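Prokisus 双臂仿真套件 学生社团使用手册
第4章 场景装载与“托盘取杯”练习

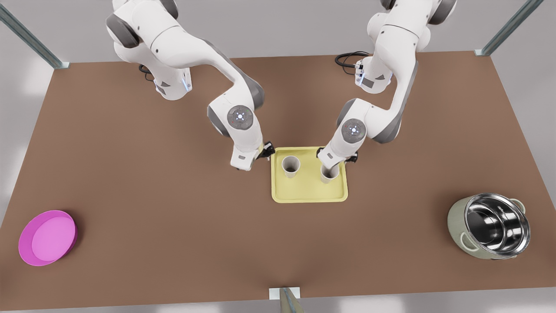

本章说明如何在仿真环境中装载桌面场景、校验初始姿态并录制一次完整的取杯动作。读者应已完成第3章的安装步骤，能够从终端启动仿真器。练习场景由 Grajales 机器人社维护，校内联赛的基础组沿用同一布局。场景装载正确时，两臂从桌面远端伸向中央的浅黄色托盘，托盘上立有两只白色纸杯，粉色浅碗与锅分置桌面左右两侧。全章所称“右臂”“左臂”均以机器人自身为准，在默认视角中右臂位于画面左侧，编写脚本时须按此对应。

4.1 装载前检查

1. 关闭其他占用显卡的程序。
2. 确认工作目录为 fivcombe_lab，目录下应有 scenes、scripts、logs 三个子目录。
3. 在终端执行 check_assets。资源库完整时返回的文件数为 1,916。
4. 如返回值偏小，执行 sync_assets 后重新检查。同步过程中不得关闭终端。

注意：资源库由全社共用，成员账户只有读取权限。需要修改模型时，先复制到个人目录，再在场景文件中改写路径。

4.2 装载场景

1. 启动仿真器，选择“文件”→“打开场景”，载入 tray_two_cups。
2. 等待状态栏显示“物理引擎就绪”。
3. 按 F5 复位。复位后杯、碗、锅恢复到场景文件中记录的位置。
4. 切换到“俯视（斜）”视角，核对两只纸杯均直立于托盘之上。
5. 打开“接触”面板，确认夹爪与杯体之间无接触读数。若有读数，返回第3步。

说明：碗和锅在本练习中不参与操作，但保留碰撞体。规划路径经过这两件物体上方时，规划器仍会计算避让。4.6节的进阶练习会用到锅。

4.3 设置夹爪参数

1. 在左侧栏选中“右臂”→“末端”。
2. 将闭合力上限设为 8 N。
3. 将闭合速度设为最大值的 70%。
4. 点击“应用到另一侧”，把相同参数写入左臂。
5. 保存为个人配置，文件名使用本人姓名拼写，例如 taipe_jhosep。

警告：纸杯模型为可变形体。闭合力超过上限后杯壁会向内塌陷，仿真器不报错，但评分程序判该次抓取无效。

4.4 录制动作

录制可用键盘或主从手柄。基础组统一使用键盘，键位表见附录B。

1. 按 R 开始录制，状态栏出现红色标记。
2. 先移动右臂。将夹爪降至杯口高度，保持手腕竖直，再水平靠近。
3. 闭合夹爪，等待接触读数稳定后上提。
4. 将杯移出托盘，放置在桌面空处，张开夹爪并退回。
5. 对左臂重复第2至第4步。
6. 两臂回到初始姿态后，再次按 R 结束录制。

注意：两臂在托盘上方的工作区有重叠。基础组不得同时移动两臂。如需尝试同步动作，先在“规划”面板中启用“臂间避碰”。

注意：夹爪不可从杯口正上方直接下压。该动作容易使杯体倾倒，并连带推动托盘。托盘位移后，后续目标坐标不会自动更新。

4.5 提交与评分

1. 在 logs 目录中找到本次记录，后缀为 .ep。
2. 执行 replay 命令回放，确认动作与录制时一致。
3. 执行 score 命令，生成评分文件。
4. 将记录、评分文件和个人配置打包，上传至 Flurkstead 服务器的本组目录。

上传截止时间为练习当日 18:00。服务器现存记录超过 2,322 条，同名文件会被覆盖，上传前应核对文件名。

评分不合格的记录不必删除。Segundo Giraldo 负责汇总各组数据，失败记录同样用于训练，但须在备注栏标明失败类型：滑落、倾倒、碰撞或超时。

4.6 进阶练习

完成基础练习并通过评分后，可将放置目标由桌面改为锅内。锅的两侧带有手柄，退回路径应避开手柄所在方位。本练习只用离锅较近的左臂，闭合力设置不变，手腕允许倾斜。

4.7 常见故障

现象：复位后纸杯抖动。
处理：物理步长过大。在“仿真设置”中恢复默认步长，重新装载场景。

现象：右臂指令驱动了画面右侧的机械臂。
处理：脚本中左右定义颠倒。检查 arm_map 一项，恢复为以机器人自身为准。

现象：回放与录制结果不一致。
处理：录制时未固定随机种子。该记录不可用于提交，需重新录制。

现象：“规划”面板提示目标不可达。
处理：查看目标高度是否低于桌面。若数值正常，将问题记录连同场景文件一并发给 Troels Ingvarsson。

本章由 Alcides Henao 编写，Wálter Espinoza 校订。键位及命令如与软件内帮助不符，以软件内帮助为准。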